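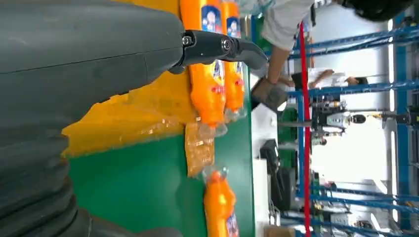 How to break down a load of wrapped bottles (and get the film out of the way)

Posted by Ilona Katona, 19/12/2025

Quick one. Got asked again how we do the bottles for the Skellano sale, so writing it down once and then I can just send the link. Works for cleaner, juice, syrup, whatever comes in plastic bottles with film around them.

What you need

A table you can wipe. Long side against nothing, so you can get at it from both sides.
Blunt-tip scissors or one of those little film cutters. No box knives. We had a box knife go through a bottle in June and I was still finding sticky spots a week later.
One bag for film, one for torn labels and junk. Different colors if you have them.
Two dry rags. One gets gross fast.
Crates or boxes with a flat bottom.
Marker, tape.

Step 1. Clear the table first

All the way. Cups, phones, the lot. Wipe it, let it dry. Film sticks to a damp table and then you're peeling it off with a fingernail.

Step 2. Cut the film

Set the pack down, find the end where the film is gathered. There's nearly always a gap there between the necks. Slide the scissors in, blade away from the bottles, snip toward yourself just enough to get two fingers in. Then tear. It'll go in one long rip if you pull steady. If it goes sideways and leaves a strip behind, leave it, get it on the next pass.

Don't lift a pack by the torn film. It holds right up until it doesn't.

Step 3. Lay them down

I do the checking with bottles on their sides, caps all pointing the same way. Standing up they get knocked over anyway, and on their side you can roll them and see the whole label in one go. Leave a gap every few so your hand fits in between.

Small bits of film hide under bottles. Lift, look, bag it. The small clear bits are the worst, the colored ones at least show up.

Step 4. Check each one

Roll it a full turn under your hand. You're feeling for:

dents with a sharp crease (a soft dent that pops back is fine)
anything wet or tacky around the neck
label coming up at the seam
cap that turns without any push

Sticky neck goes in the sink pile even if the cap seems tight. Loose cap, tighten it, turn it upside down over the rag, count to ten. Drips? Reject box.
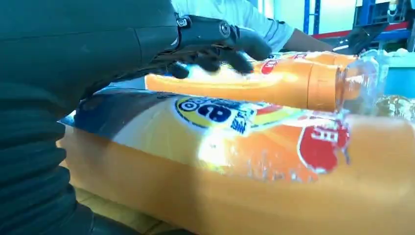 Bottles on their sides for the label check.

Step 5. Group by label

Color isn't enough!! Genivaldo sorted a whole table by bottle color one year and we had two different products in every crate. Same orange, different label. Go by the biggest logo, then look at the small print for size and type. If the label's facing the table, roll it until you see it — don't guess from the cap.

One kind per crate. If you have a few odd ones left over they get their own crate marked MIXED and that's the end of it.

Step 6. Wipe and stand up

Dry rag first. Only use a damp one if there's actual goo, and keep it off paper labels. Then stand them in the crate, labels facing out on the outside row. Inside rows don't matter. Heavy ones in the middle or the crate tips when you carry it.

Don't go past what you can lift. Our Dellix crates hold 50 of the small size and I can't move one of those by myself. I stop at 43, which leaves one end open and that's where the hand goes.

Step 7. Film

Do this before you take a break or it's all over the floor. Big sheets first: shake out, fold toward the middle, push the air out, into the bag. Then the little scraps go in on top. Peel off any paper stickers before it goes in, our drop-off sends it back otherwise. Check your own place for what they take, they're all differnt.

Dirty film (leaks, syrup) goes in the trash bag. Rinsing it isn't worth the time.

Few more things

Tape the crate label on the short end. The long side gets hidden when you stack.
Keep the reject box off the table. Someone will pack from it.
If a pack has already burst when it gets to you, do it last, over a tray.
Two people is plenty per table. One cuts and lays down, the other checks and packs. Swap when your hands get tired.

Will add the bit on glass jars when I get to it — different wrap, needs seperate crates.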